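Recipe testers wanted for my winter soup and stew round!

4 Dec 2022

It's that time again. I've got a pile of scribbled-on recipe cards, a freezer I can barely close, and I need 20 home cooks to try my new soups and stews in their own kitchens before they go up on the Fenbridge Kitchen blog in February.

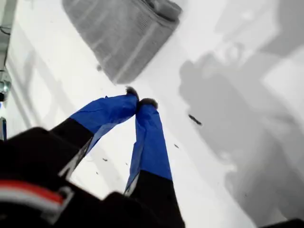
Last time 372 of you wrote in, which made my week (and ate up most of it, too). I read every single message, so please don't be shy about trying again if you didn't get a spot.

I'll send you 2 recipes by email, and you'll have 21 days to cook them both. One is a smoky white bean soup with kale, the other is a chicken and barley stew that I've made so often my family has started asking for pizza. Swap the chicken for mushrooms if you like – I'd love to have a few vegetarian testers on board this time.

You need a big pot, a stove and a little patience. Fancy skills not required! I do ask that you follow the recipe as written the first time, even if you're dying to throw in more garlic, and then fill out my form. Was it too salty? Did the barley take forever? Were you stuck on step four with a wooden spoon in one hand? Tell me.

I can't pay testers, but I'll cover your groceries up to the limit in the sign-up notes, and your name goes on the recipe page if you want it there.

To sign up, use the contact page and put "soup tester" in the subject line. Tell me where you live, who you cook for, any allergies, and the last soup you made – canned counts.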